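Burkix Crinkle Wrap in Yellow: A Season of Birthday Boxes Later

Reviewed by Hae-won Ham, 7/12/26
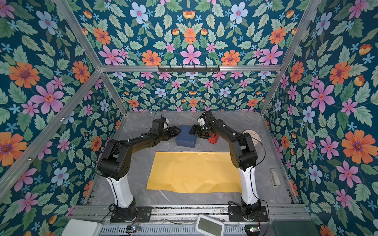 How I came to buy it

I have a drawer in my hallway that is supposed to be for batteries and has been for gift wrap as long as I've lived in this house. Every roll in it is a little crushed at one end. So when my old neighbor Rüdiger Hamann told me he'd switched to flat sheets and hadn't touched a roll in a year, I listened, and in April I ordered the big yellow pack from Burkix. It comes as 49 sheets laid flat in a cardboard sleeve, and I paid for mine with 1299 points I had been saving up at the Uswood store and had very nearly forgotten (they expire, check yours!).

I picked the yellow because we have a lot of summer birthdays in my family and I'm tired of stripes. It's a big cheerful color and it looks wonderful next to dark blue, so if you have a plain blue box that you don't want to cover completely, try a wide band of the wrap across the middle and leave the ends showing. My sister's present went out that way and I was almost sorry to hand it over.

What it's like to use

The sheets are large. I know everybody says that about wrap, but I laid one out on the dining table for the first present and had to move the fruit bowl, then the candles, then my coffee. For a middling box you will be cutting each sheet down, and I would do that before you set the box on it.

Once it's out of the sleeve it has creases in it, and handling adds more. I spent a good ten minutes of my life trying to smooth the first one with the side of my hand before I gave in. After that I decided I liked it. A creased sheet hides a bad corner better than a smooth one does, and my corners have never been anything to boast about. If you want those sharp shop-window folds, though, you should look elsewhere, because this wrap wants to be gathered and tucked.

It is noisy! Do not try to wrap a present for a child who is napping in the next room. I've learned this twice.

Tape, ribbon and the rest

Ordinary clear tape held fine for me. The matte kind from Sperling that I use for everything else let go on two parcels overnight, so I went back to the clear. Ribbon sits nicely on it as long as you pull it snug, and a bit of red on the yellow is lovely — I used a red bow on one and my nephew wore it on his head for the rest of the afternoon.

Scissors need to be sharp. My kitchen pair chewed the edge, and the good sewing pair (which I am not supposed to use, I know, I know) went through in one long glide.

Compared with the Stirkska sheets

I had half a pack of Stirkska left over, so I wrapped a couple of things in each. The Stirkska is stiffer and takes a crease better, and it's quieter too. It also comes in smaller sheets, and I ran short on a board game and had to patch the back with a strip that fooled no one. For books and small boxes I would still reach for the Stirkska. For anything awkward, like the round wooden trivet I gave Rüdiger, the Burkix was far more forgiving. You bunch it up in the middle, tie it, and fluff the top.

A few grumbles

The cardboard sleeve is flimsy and mine split down one side within a month. I keep the sheets in an old portfolio case now, standing behind the coats. I also wish they sold a smaller pack of mixed colors. I do love yellow, but I have a great many sheets of it to get through, and the December people in my family may have opinions.

Would I order it again?

Yes, in green next time if they bring the green back. I've wrapped seven presents so far and saved the wrap from three of them to use again, folded in the battery drawer with the batteries.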